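Shahnaz Howlader
14th February

1/ Spent today on denim for the Drokham folding set. We teach the robot by doing the job ourselves with a gripper in each hand, and it learns from the recordings.

2/ Jeans are harder than shirts. The fabric is stiff and the fingers have to close on a thin edge. I go slower than I would with bare hands.

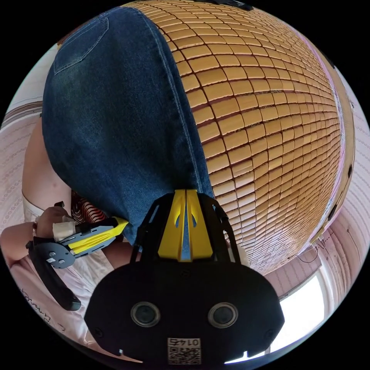 3/ The target is 4,000 folds. In January we had 798, mostly T-shirts. Denim gets 100 to start.

4/ What I tell new people: lay the jeans out flat along the bed and get the leg straight before you start the fold.

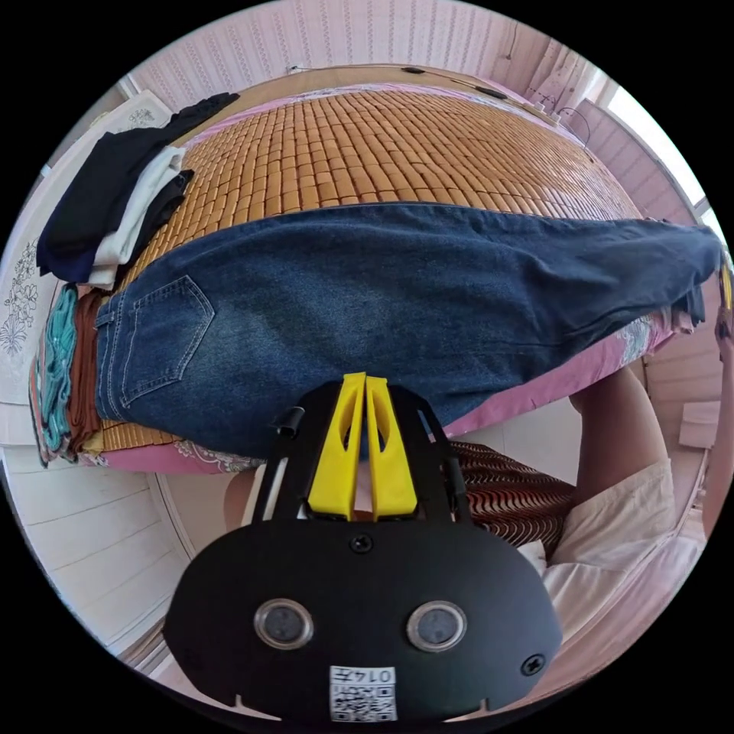 If the first fold goes crooked, carry on and fix it. The model needs to see corrections too - a set with only clean folds didn't do well for us in Stonenbridge.

5/ Towels next. Same mat, same grippers.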